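Nakard: rendered tabletop scenes for testing arm controllers under changing light

Nakard is a small set of simulated episodes plus the tools to replay and score them. It was made to check one thing: whether a perception and control stack that works under flat lighting keeps working when the walls and table are full of shadows. The physics is the same in every lighting variant. Only the lights and the objects blocking them change.

The set is built with Orkau, our scene generator, and uses the episode format from Tristex. You do not need Orkau to read the data. You do need it to render new variants.

Released Nov 13, 2018. Version 0.8.

Contents

The release holds 341 episodes. Of these, 200 are for training and the rest are held out. Each episode folder contains:

wrist/ rendered frames from the camera on the hand
room/ rendered frames from the fixed camera
state.csv joint positions, joint velocities and gripper opening, one row per control step
action.csv the command sent at each step, in the same order
lights.json position, strength and size of every light, and the blockers used
meta.json random seed, task name, split

Frames are matched to rows by step index. There are no timestamps in the CSV files. If you need time in seconds, multiply the step index by the dt value in meta.json.

Camera views

The wrist view is fixed to the hand, so the fingers take up the same part of the image while the background moves. The reader can return a finger mask built from the gripper opening. Use it if your tracker picks up points on the fingers. 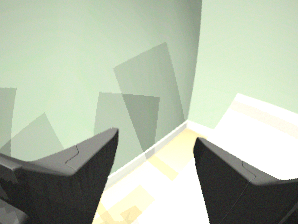 Wrist view, fingers apart, room corner behind.

Shadow edges on the walls are often as strong as real edges in this view. Our first corner detector locked onto them. The fix in tools/corners.py is to drop any line that does not hold still in room coordinates over 8 frames with the blockers moved between renders. It is slow and only makes sense offline.

Very bright surfaces are clipped to white. We left exposure alone on purpose, and the reader does not try to recover detail there. If you compute image gradients, expect large flat areas with no usable signal.

The room view shows the whole arm and most of the table. The pose estimator in tools/armpose.py works from this view only. It fits the arm model to the dark outline and then refines the joint angles one at a time, starting at the base. 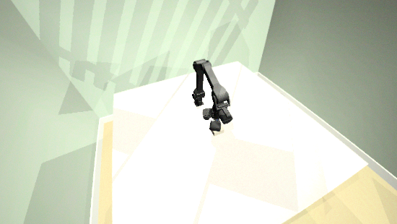 Install

Python 3.6 is what we use. Older versions are not tested.

pip install -r requirements.txt
python setup.py develop

To confirm that the reader works, run:

python tools/check.py --root /path/to/nakard

The script opens every episode, compares frame counts with the CSV row counts, and prints the name of any folder that does not match. It prints nothing if all is well.

Replaying and scoring

python tools/replay.py --episode NAME --lights original
python tools/replay.py --episode NAME --lights flat
python tools/score.py --split heldout --controller mymodule.MyController

A controller is a Python class with two methods, reset() and step(obs). The step method must return joint targets in radians. Targets outside the joint limits are clamped and counted in the score file under "clamped". An episode ends when the task check passes or after 200 control steps.

Scores are reported separately for flat and original lighting. Please give both numbers if you publish results.

Known problems

The finger mask is a few pixels too narrow when the gripper is near its limits. Use --grow to widen it.

The base joint is hard to fit in the room view when the arm is folded, and the estimate can jump between two solutions. Seeding it with the previous frame helps.

The renderer gives slightly different shadow borders on different graphics drivers. Do not compare new renders to the shipped frames pixel by pixel.

All episodes share one room and one arm model. Results here say little about other rooms, and we have not tested transfer to a physical arm.

License and changes

Data and code are under the MIT license. The planner in third_party/quispe keeps its own license file.

0.8: added the finger mask, fixed swapped gripper columns in state.csv
0.7: moved light settings out of meta.json into lights.json

A second room is planned for December.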